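**Anybody else make it to the Kunell open day?**

**tiltlow_tom:** Just got back and my feet hurt, but wow, so worth the drive!

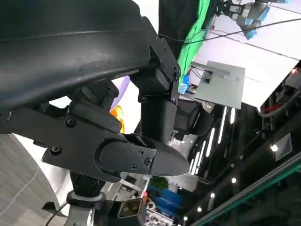
I stayed for both demos (2 of them, before and after lunch) and Anežka Hájek let us ask anything we wanted. She was super patient with my kid.

**sisov77:** Went too. Kinda disagree? Way too much talking, not enough arm time.

**tiltlow_tom:** Aw, come on, the talking was the good part!

**gearmutt:** With 300 people signed up I'd have skipped it anyway. Are they doing another one?

**sisov77:** September, I think.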